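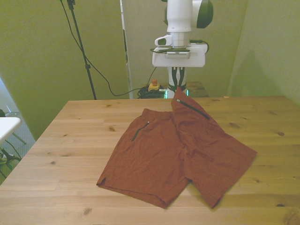

How long do people in Skirncombe keep their clothes before getting rid of them?
For most everyday items it is between two and four years, though coats last much longer and sportswear goes sooner.

12 comments
Share 41

Clothing use and disposal in Skirncombe and Orside
Project report, second year, Geography and Society
Purificación Barroso

Why I chose this subject

I grew up in Orside, where there were two shops that mended clothes when I was small. Both have closed. The only place left in the area that takes in repairs is Grarum, a dry cleaner on the Skirncombe side of the river, and it sends the work away. I wanted to find out whether people had stopped mending things because the shops had gone, or whether the shops had gone because people had stopped mending things. I did not manage to answer that fully, but I did get some useful information on what people do with clothes they no longer wear.

Method

I printed 300 questionnaires and left them in the two libraries, the sports centre and the waiting room of the Hailu dental practice. I got 196 back. Seven of those were blank on the second side, so I used them only for the first four questions. The questionnaire asked for age group, which town the person lived in, how many items of clothing they had bought in the last year, and what they had done with the last three items they got rid of.

I also interviewed five people for longer. Two were retired, one was a nurse, one worked in a school kitchen and one was a student on my course. The interviews took place in August and I wrote notes by hand.

The sports centre forms were picked up very quickly and the library ones slowly. This means that people who do sport are probably over-represented, and it may explain why shorts, leggings and trainers come up so often in the answers.

Results

The most common answer for the last item disposed of was a charity bag or charity shop. The second was the household bin. Passing things on to family came third, and was mostly given by parents of young children. Selling online was lower than I expected, even in the youngest age group. Several people wrote in the margin that postage made it pointless for cheap things.

Orside and Skirncombe were quite similar except in one respect. People in Orside were more likely to use the bin. The nearest clothes bank to the Orside estate was taken away when the car park was resurfaced, and three people mentioned this without being asked.

The reasons for getting rid of something fell into four groups: it no longer fitted, it was worn or damaged, the person was tired of it, or it was a gift they never liked. Under damage, broken zips and worn elastic were named more often than holes. The nurse told me she could sew on a button but would not know where to start with a zip. Both retired people had replaced zips themselves in the past. One of them still had a tin of spare ones taken from old trousers and skirts.

Nearly everyone who had asked for a price on a repair said it was too close to the cost of a new item. The kitchen worker had been quoted more for a new zip than she had paid for the skirt.

Problems with the work

The question about how many items people had bought was badly worded. Some counted socks and underwear and some did not, so I left it out of the results. I should have tested the form on a few people first. I also did not ask about income, which two of my interviewees said was the main thing that decided what they did.

The council waste figures I used for background do not separate textiles from other mixed waste. I wrote to ask whether a breakdown existed and was told it did not.

Further work

If I did this again I would ask people to keep a diary for a few months instead of relying on memory. I would also speak to the charity shops about what arrives in a state they can sell. The manager of one in Skirncombe agreed to an interview, but on the Thursday we had arranged she was short of staff and we did not find another time.

The blank questionnaire and the tables by age group are in the appendix.

Share this report
1311 views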